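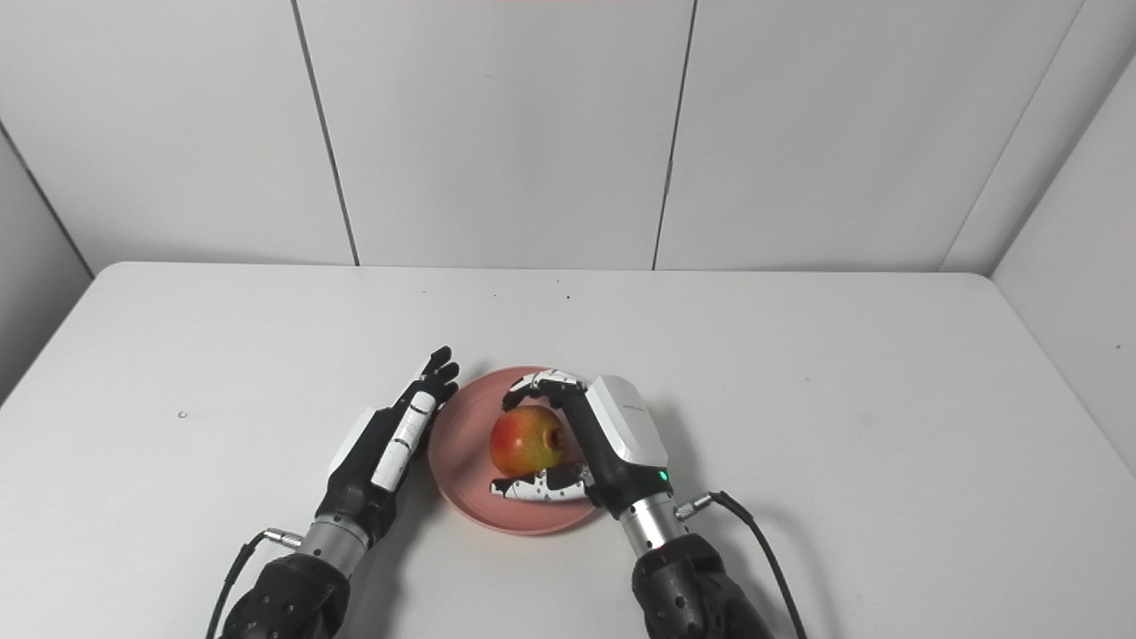 Gounder Press Office

Prurkia Opens Apple Storage Site in Vevberg

Prurkia, the fruit cooperative, has opened a cold storage site in Vevberg that holds 2000 bins of apples. Growers can book space from December. The building has six rooms, each with its own temperature control, so early and late varieties can be kept apart.

The site stands on the old Coster freight yard and took two years to build. Deliveries come in by the north gate, and trucks are weighed on arrival. Members pay by the bin, billed monthly. Growers who are not members may rent any space left over after the harvest.

Prurkia buys from 300 orchards. Most of them used to send late fruit out of the county for storage.

Booking forms are at the Vevberg office, open from 8 a.m.

Search this site Enter keyword Go

We use cookies to improve your visit. Accept Settings

Comments (3)

orchardlane: Is the per-bin price the same for half bins?

mkt_stall: Good to see that yard used again. The road past it still needs work.

pippin44: Do they take pears?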